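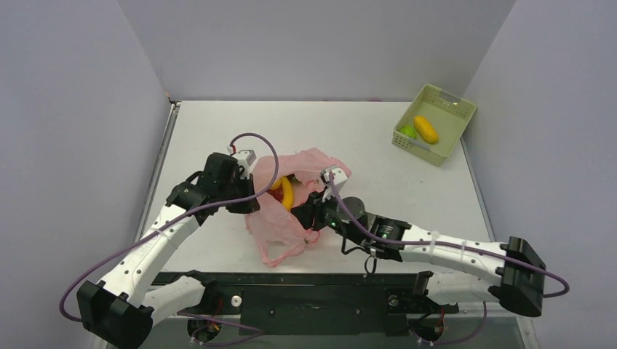 Unit 4: Care of the Two-Arm Cell
Instructor: Loukia Balaskas
Lab: Vundard, bench side

4.1 Scope

These notes cover daily and monthly care of the two-arm table cell. Controller setup is in Unit 3. Read section 4.3 before you touch a cable.

4.2 Daily check

Power off at the wall switch and wait 20 seconds. Wipe the tabletop with a damp cloth, then a dry one. Grit left on a white surface shows up in the camera data as false objects.

Push each gripper finger sideways by hand. Any play you can feel goes in the log. Check that both camera mounts are tight above the wrists. A mount that has slipped must be recalibrated, even if the view still looks right.

4.3 Cables

The purple cables run from the camera mounts back along the forearms. Each needs a free loop at the wrist and another near the elbow. Too little slack pulls the connector when the wrist turns. Too much lets the loop swing in front of the gripper, where it can hide the work or catch on soft goods such as a plastic bag.

To set the wrist loop:
1. Move the arm by hand to full reach.
2. Turn the wrist to each limit and hold it there.
3. Let out cable until the connector carries no load.
4. Close the strap. Do not crush the jacket.
5. Run the wrist test for 10 cycles and look again.

4.4 Bag and basket task

Film bags are hard on fingertips. Change the pads every 100 picks. Before a run, jog both arms to the middle of the table at low speed and watch the gap between the grippers. The basket stays in the far right corner; moving it means teaching the place points again.

4.5 Faults

Code 362 is a wrist overload. Clear the grippers, cycle power and home the left arm first. If the code comes back, stop and call Nektarios Vrettos. Do not raise the torque limit.

Monthly joint checks start in February. Bring the Teltard log sheet.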